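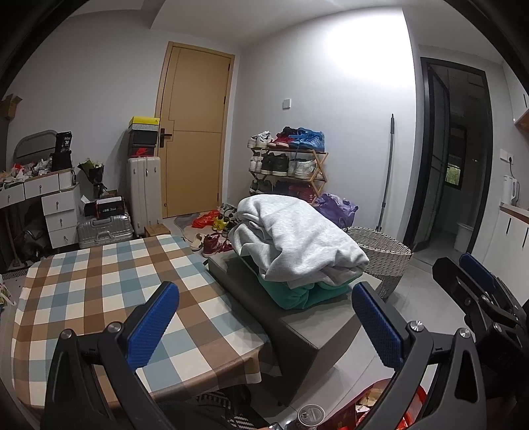 The hall end of the flat, with the three-tier rack right of the door and the ottoman doing its other job.

Cluneck three-tier wooden shoe rack, reviewed after a spring and a summer of use

I bought the Cluneck because I had started stepping over my own shoes to answer the door. I still step over them, as you may have noticed, but now I do it past a piece of furniture.

Assembly first. The box says 12 minutes. It took me most of a Wednesday evening, including a long spell in which I had the middle shelf on upside down and was quite pleased with it. The screws are decent and the holes line up, which puts it ahead of the Wavusa one I had before. That one leaned. You'd put a boot on it and it would sort of bow to you.

It cost me £75 from Urnisora, who delivered it in September to the flat downstairs. Loubna Bennani kept it for two days and has since bought one herself, so make of that what you will. Hers has plants on it.

As for holding shoes, it does. Trainers go in side by side with no squashing, and the top shelf has become the display cabinet: white pair, red pair, bright blue pair. The lower shelves get the dark pairs, the other white ones and more red. Big soles are fine. Anything high-topped needs the top shelf or a bit of persuasion, and in my house it generally ends up on the floor by the door, next to the yellow ones.

It fits nicely under the light switch, so you can still reach the switch without moving a shoe. I'd measured for this and would like some credit.

Grumbles. Three tiers is a number chosen by someone with fewer shoes than me. The stack of shoe boxes on the other side of the door was meant to go once the rack came, and it has got company in the form of two suitcases. There is a taller Cluneck, but it would block the switch. The wood also marks if you put muddy soles straight on it, and wiping it down is a fiddly job between the shelves. I keep the mop next to it as a sort of threat.

My sister Karla Barajas says I should have got the Lobo bench with the lift-up seat. I already have an ottoman. It has a sweatshirt on it.

Four stars. I'd buy it again, and given the state of the floor I probably ought to.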